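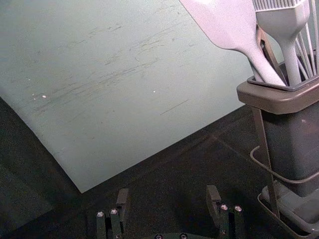 Gripper beside the utensil holder, kitchen worktop task

Household chores and automation: frequently asked questions

The Woltivstead Centre receives regular enquiries from residents, care providers and small manufacturers about what robots are able to do in the home and on the shop floor. The answers on this page were prepared by Samran Srithong, who leads the domestic tasks programme, and were last revised in February.

Can a robot tidy a kitchen?

In part. Single steps, such as lifting a spatula from a holder or putting it back, are within reach of present equipment when the worktop has been set out beforehand. A full tidy, in which the machine must decide what belongs where, remains a subject of study.

How reliable are the machines at present?

In the most recent round of the Della trials, 1771 attempts were recorded at placing or removing a kitchen tool. The arm completed 76 per cent of them without help from a member of staff. Thin handles and wire whisks accounted for most of the remainder.

Are factory tasks easier than household ones?

As a rule, yes. Parts on a shop floor arrive in the same position and under the same light. The Briltent packing line, which the Centre advises, runs for a full shift with one operator present. Kitchens are seldom arranged the same way twice – even a holder moved by a hand's width can require a new approach.

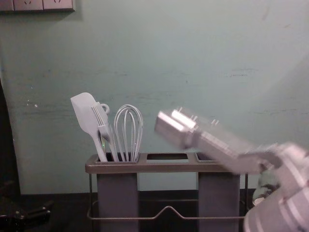 When will a household robot be available to buy?

The Centre does not expect to recommend a general-purpose model for private homes in the near future. Machines limited to one chore, such as floor cleaning, are already on sale.

Does the Centre lend equipment?

Equipment is lent to partner organisations only. Loans are arranged through the Waaka scheme and last for up to four weeks. An induction for two named users must be completed before collection.

May members of the public attend a demonstration?

Demonstrations are open to groups by prior arrangement. Requests should be sent in writing to the programme office, stating the size of the group and any access requirements.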